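Ticket: Greiferöffnung weicht zwischen linkem und rechtem Handgerät ab, Episoden werden vom Import verworfen
Status: gelöst, Beobachtung läuft
Priorität: mittel
Komponente: Datenerfassung, Handgreifer, Synchronisation
Angelegt: Mai 2025
Projekt: Hondden, Teilaufgabe Obst umlegen

Fehlerbild

Beim Import der zweihändigen Episoden aus der Wohnung in Jasville bricht die Prüfung mit »gripper_width out of range (left)« ab. Betroffen sind 19 Episoden aus einem Satz von 500. Der rechte Kanal läuft in allen Episoden durch. Im linken Kanal meldet die Breitenschätzung bei gegriffenem Objekt Werte nahe null, der Greifer gilt also als leer geschlossen. Für das Training ist das schlimmer als ein Abbruch: Ohne die Prüfung würde das Modell lernen, dass ein Apfel keine Ausdehnung hat.

Erwartet wird, dass beide Kanäle beim Halten eines Objekts eine Breite oberhalb der Leerschwelle liefern und die Flanke beim Loslassen erhalten bleibt.

Umgebung

Zwei Handgreifer, Aufzeichnung auf getrennten Rechnern, gemeinsamer Zeitstempel über Bilyk. Importskript in der Fassung vom Hauptzweig, keine lokalen Änderungen. Kalibrierung beider Geräte vor Beginn der Aufnahmen, danach nicht wiederholt.

Schritt 1: Bildmaterial gesichtet

Zuerst war zu klären, ob die linke Hand in den verworfenen Episoden wirklich etwas hält. Dazu wurde je Episode ein Einzelbild aus der rechten Kamera gezogen, zum Zeitpunkt der ersten Fehlermeldung.
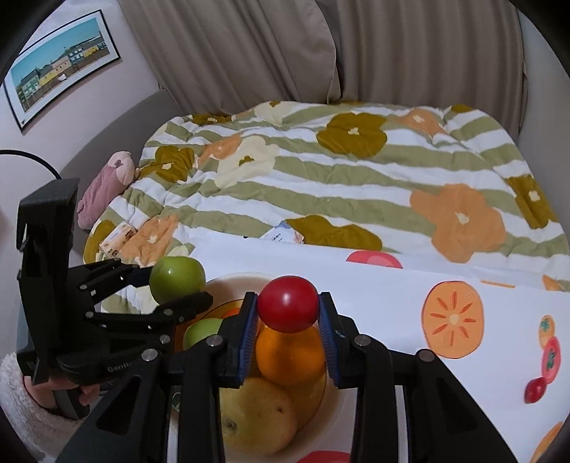

Clalent – Arbeitsgruppe Datenerfassung und Demonstrationen

Rechts sitzt die Tomate zwischen den blauen Rippenpolstern, links hält der zweite Greifer einen grünen Apfel über dem Schüsselrand. Der linke Kanal meldet zum selben Zeitstempel »geschlossen, leer«. Damit ist ein Bedienfehler für diese Episode ausgeschlossen. Die übrigen Einzelbilder wurden ebenso durchgesehen, in allen liegt ein Objekt zwischen den linken Fingern.

Schritt 2: Zeitversatz

Vermutung: Der linke Datenstrom läuft nach, und die Breite gehört zu einem früheren Zustand. Geprüft über die Lichtmarke am Episodenanfang. Der Versatz zwischen links und rechts liegt bei höchstens 3 Bildern, auch in den unauffälligen Episoden. Eine Korrektur im Importskript ändert am Ergebnis nichts. Vermutung verworfen, Korrektur wieder entfernt.

Schritt 3: Kalibrierdatei

Beim Vergleich der beiden Kalibrierdateien fiel auf, dass der Wert für die maximale Öffnung links und rechts auf die letzte Stelle gleich ist. Bei zwei getrennt vermessenen Geräten kommt das praktisch nicht vor. Ein Blick in das Protokoll der Kalibrierung bestätigt es: Der linke Durchlauf wurde abgebrochen, das Skript hat daraufhin die zuletzt gültige Datei übernommen, also die des rechten Geräts. Eine Warnung wurde geschrieben, aber nur in die Logdatei und nicht auf die Konsole.

Offen blieb, warum nur ein kleiner Teil der Episoden auffällt. Die Erklärung steckt in der Schwelle. Die falsche Skalierung verschiebt alle linken Breiten nach unten. Bei weit geöffneten Fingern bleibt der Wert trotzdem im zulässigen Bereich, bei kleineren Objekten rutscht er unter die Leerschwelle. Die restlichen Episoden sind demnach nicht in Ordnung, sie sind nur nicht aufgefallen.

Maßnahmen

Linkes Gerät neu kalibriert, Durchlauf vollständig, Datei unter eigener Gerätekennung abgelegt.
Linke Breiten für den gesamten Satz neu berechnet, Rohdaten unverändert.
Kalibrierskript bricht bei unvollständigem Durchlauf jetzt mit Fehlercode ab und übernimmt keine fremde Datei mehr.
Import prüft zusätzlich, ob beide Kalibrierdateien denselben Inhalt haben.

Ergebnis

Nach der Neuberechnung laufen alle Episoden durch die Prüfung. Stichproben am Rohvideo passen zu den neuen Breiten, auch beim Loslassen über der Schüssel. Der bereits begonnene Trainingslauf mit 400 Episoden aus diesem Satz wurde verworfen und mit den korrigierten Daten neu gestartet.

Nachtrag

Die Leerschwelle ist weiterhin ein fester Wert für alle Geräte. Für die nächste Aufgabe mit flachen Gegenständen wird das nicht reichen – eigenes Ticket angelegt, Bearbeitung bis Juli. Dieses Ticket bleibt bis zum Import des nächsten Satzes unter Beobachtung und wird danach geschlossen.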